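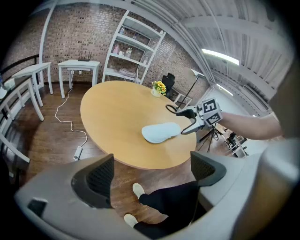
Dido Slippers

README for the slipper and table subset
Version 11

Summary

Dido Slippers covers one small household job: handling a slipper on a round table in a furnished room. The subset has 917 clips and belongs to the larger Dido collection of everyday room tasks, put together by Hultutero. The room is in the Skostville building.

Contents

clips/ holds the video, one file per clip
labels/ holds one text file per clip, with the same base name
rooms/ holds a short note on the furniture in each room
splits/ holds the train and test lists

The test list has 241 clips. Everything else is in the train list. Clips from one session always stay in the same list.

The room

The main surface is a round light-wood table with a honey-colored top. Sunflowers in a small vase stand near its rim. They are part of the normal setup and are labeled "flowers". The floor is wood, and there is a black office chair beyond the table. The back wall is exposed brick, with a tall white open shelving unit against it. A few bottles and small containers are kept on the shelves. These are labeled "shelf items" as a group and have no separate names.
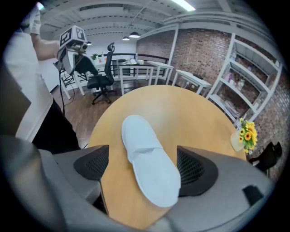 White slipper on the round table, with sunflowers near the rim.

The slipper

Slippers in this subset are white and flat, with a closed toe. Left and right are not labeled. The label "toe" means the covered end and "heel" means the open end. A slipper lying upside down gets the extra tag "sole up".

Labels

Each label file gives the start position, the end position and the surface. Positions are "near", "middle" and "far", as seen from the side of the table where the person is working. Use "edge" if any part of the slipper hangs over the rim.

Known problems

Some early label files say "insole" where later ones say "slipper". Treat the two as the same class.
The table is called "desk" in the Cruickshank notes. The script in labels/ changes this on load.
The flowers move between sessions, so don't use them to work out which side of the table is which.
Preview files are capped at 2,000 frames. Full clips are not.

Changes in this version

Split lists rebuilt in June. The "sole up" tag was added to older label files. Duplicate room notes were removed.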